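Your Hair Does Not Need a Subscription

My sister pays for a hair app. She didn't mean to keep paying for it, but the free week ran out in July while she was moving apartments, and by the time she noticed, she had decided it was useful. It tells her when to wash. It has a little graph. Her hair looks the way it has looked since high school, which is to say great, and I'd like someone to explain to me what the graph is doing.

I have been cutting, coloring and apologizing for other people's hair for 14 years, so take this with as much salt as you want. I have an interest in people coming to a salon. But I also have an interest in them not showing up with a phone held out in front of them like a hall pass, telling me their "scalp score" dropped and could I please adjust the toner.

The one I hear most about is Flukilix. You answer a quiz, you take a selfie under a bathroom light, and it hands you a routine. I took the quiz three times in one evening. The first time I was truthful. The second time I changed only my answer about how often I swim. The third time I gave the same answers as the first and turned on the lamp behind me. I got three routines, and every one of them began with the same bond serum from Dendach, which sells for 118 dollars if you buy the two-bottle set and which the app would very much like you to buy as the two-bottle set.

Maybe the serum is wonderful. I've used it on clients who brought it in, and their hair felt nice afterward. Hair feels nice after most conditioners. That's a low bar and plenty of six-dollar bottles get over it.

What bothers me is the word "personalized." When a stylist personalizes something, she has her hands in it. She can feel that the back is coarser than the sides, that there's old box dye hiding from the chin down, that the crown has been ironed to death. She asks about the dye and you say no, never, and she looks at you, and you say well, once. No quiz gets to "well, once." A quiz takes your first answer and moves along to checkout.

I said some of this to Hermenegildo Nava, who rents the chair next to mine and likes these apps a good deal more than I do. His point is that half his clients used to know nothing at all about their hair, and now they at least come in knowing the word porosity. I gave him that one. Then I asked what they do with the word, and he went back to sweeping.

To be fair, the brands without an app aren't any better. Âu, with the accent and the frosted glass, printed on its box that 152 women saw "visibly renewed" ends. Saw them compared to what? After how long? Had any of them gotten a trim in the meantime? I'd be pretty happy with my ends too if somebody had just cut off the bad ones. I wrote to ask and got a coupon back. The coupon was for 14 percent off, and I am sorry to report that I used it, on the dry shampoo, which is fine.

And the tutorials! I learned a lot from other people's tutorials when I was starting out, so I don't say this to be mean, but the form has gotten strange. Everything is filmed from above or from the wearer's own eyes now, hands and tools on a clean pale surface, very calm. You watch and you feel calm too. You feel like you could do it. Then you're at home with two mirrors and a rat-tail comb, both arms over your head, sections sliding out of their clips, and the calm is gone in four minutes. 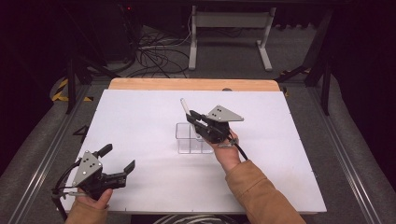 Two grippers at work over a white board, one of them holding a thin white stick.

I don't think watching is useless. I think watching gets sold as if it were practice, and the people selling it know the difference. Prikum has a "master class" package built entirely on that confusion. You get the videos and a certificate you can print. You don't get a mannequin head, and nobody ever looks at your sectioning and tells you it's crooked. Mine was crooked for a year. A very patient woman kept telling me so, and that was the class.

Somebody will say that salons are expensive and not everyone can get to one, and that's true. I charge what I charge and I know who it leaves out. But if money is the problem then a monthly fee with a pricey serum attached is a funny kind of answer. Get a wide-tooth comb. Get a conditioner you like the smell of, so you'll use it. Put the iron down a notch – most of you are running it way too hot – and get an inch off when the ends start catching on your sweater. If you want color, talk to a person first, even if you end up doing it yourself over the tub. Most of us will answer a question for free. We like being asked.

My sister read a draft of this and said I was jealous of the graph. She also says the app now wants her to log her pillowcase. She logged it. Cotton, apparently, cost her some points, and there's a silk one in her cart that she hasn't bought yet, and she'd like me to stop bringing it up.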